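Home | Methods | Hardware | Downloads | Contact

How to label grasp phases from head camera video

This page covers the labeling method we used in the Cluta grasp study. You need recorded episodes from a head-mounted view, the hand's joint log, and a video player that steps one frame at a time. Kieran Lynch wrote the first version and Natsumi Sekiguchi revised it in January.

Step 1. Sync the video and the joint log

Find the first frame where any finger moves and match it to the first change in the joint log. Check the match again near the end of the episode. If the two have drifted apart by more than 9 frames, throw the episode out.

Step 2. Mark the hold phase first

Start with the hold and work outward. A hold frame needs the fingers and the thumb on opposite sides of the object, with the object above the table surface.

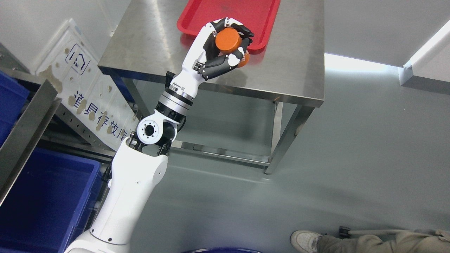
With the orange cylinder, look for four fingers curled over the top and the thumb pressing from below. If the thumb is hidden, use the joint log to decide. Reflections on a steel tabletop can look like the edge of the object, so zoom in before you place the mark.

Step 3. Mark reach and release

Step backward from the hold until the fingers lose contact. Everything before that is reach. Then step forward from the hold to find release. Label unclear frames "u" and leave them out of training.

Step 4. Compare two labelers

Have a second person label 46 episodes without seeing your marks. We had 200 episodes in total, and Úna Coughlan did the second pass. She and Kieran disagreed on 22 boundaries, most of them at release. Those were settled by going back to the joint log.

Save the labels as one text file per episode, with the same name as the video.

Questions about the method: use the contact page and ask for Natsumi.

© Cluta project | Contact | Back to top

This site uses cookies to remember your settings. Accept | Decline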